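News > Automation > Service and Maintenance

Boyer puts handheld grippers on a fixed service interval

01/08/2026
Print | E-mail | 4 comments

Boyer has changed the way it looks after the handheld gripper units used at its Plollby site, replacing a repair-on-failure routine with a scheduled check every 200 operating hours. The new procedure has been in force for all 12 units since the start of the year and was written by service technician Damilola Briggs.

The units are used in pairs, one per hand, to record how a person folds and sorts laundry. The recordings are then used to program Neletti, the company's two-arm folding cell. The jaws on the handheld units match the jaws on the cell, so a worn finger pad or a jaw that closes off center shows up later as a bad grasp on the machine.

Under the old routine a unit went to the bench only when an operator reported a fault. Briggs went through the repair log and found 54 entries, most of them for jaw play, loose side clamps and batteries that no longer held a full shift's charge. Several faults had been present for days before anyone wrote them up.

The scheduled check starts with the jaws. The technician closes them on a steel gauge block, reads the reported opening, and compares it with the block. A difference outside tolerance means the zero point is set again. Finger pads are replaced at 3,000 grasps whatever their condition — the counter is kept in the unit's firmware and read out over the service cable.

The side clamp is next. Its screws are backed out, cleaned and retightened with a torque driver. Briggs said thread locker had been tried and dropped, as it made the clamp slow to remove when a unit had to be swapped between operators.

The last item on the bench is the battery, which is charged in full and discharged into a fixed load. Packs that fall short are marked and taken out of use.

Share this article | 17 shares
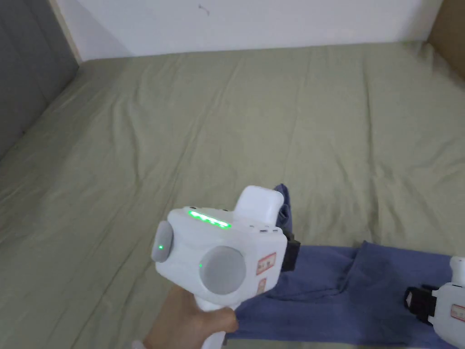

Operators have a short routine of their own at the start of each session. The unit is switched on, the jaws are opened and closed by hand five times, and the status lights are read before any garment is picked up. The green strip along the top rear edge is the one to look at first, and a lit strip with its row of green segments is easy to read with the unit held over the bed and the blue garment. The clamp is then pushed sideways with the thumb. Any movement is reported, and the unit is exchanged for a spare.

Both units of a pair are checked, and both go back to the bench together even if only one has a fault. Briggs said mixed pairs had given small differences in closing force between left and right, which took longer to trace than the second check takes to do.

Boyer will review the interval in February. Nodik, which supplies the finger pads, is to deliver a harder grade for trial on two pairs before then.

Print | E-mail | Comments (4)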